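A Saturday at the Hirkarix open day: grippers in a kitchen 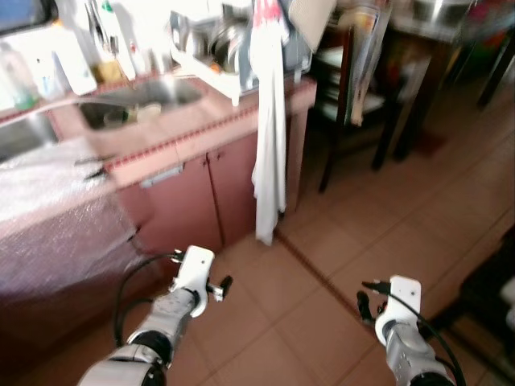 I went along on 2/19/22 expecting a sales pitch, and for the first half hour I got one. Hirkarix sells arms and had invited two gripper makers, Akar and Prirolance, to show their fingers on the same pair. The brochure says "household ready". I have read that phrase in a lot of brochures.

To be fair to them, they used a kitchen with dishes in it. Most of these days are run on a bench with foam cubes.

The Akar fingers went first. They are thin, and thin is good when you want to get beside a cup in a sink. Bowls were another matter. The grip was on the rim, the bowl swung, and the operator slowed right down to cover for it. I asked what load the fingers were rated for and was told 500 grams. I asked if that was for a dry bowl or a wet one and got a look.

Prirolance brought a thicker finger with a rubber pad. It held better and fitted worse. Twice it touched the side of the basin on the way in, and the arm stopped and had to be reset. Their rep blamed the camera calibration. Maybe so, but the camera was the same one Akar had used.

Nobody wanted to try the towel until a woman beside me asked. Both sets managed to pinch it. Neither could fold it, and the talk moved on quickly.

Then there is the matter of cycles. Akar claims 2,000 between pad changes, Prirolance 1,000. I asked to see the test logs and was offered a coffee. The coffee was fine.

The controller, from Abou Jaoude, was the part I liked. Swapping grippers meant loading a different profile, and the arms were moving again before the rep had finished his sentence. The colour coding on the menus is hard to read under bright light – somebody should fix that.

We won't be ordering. I've asked both makers for a loan set to run through 150 picks with our own dishes, wet, and I'll post the results if either one says yes.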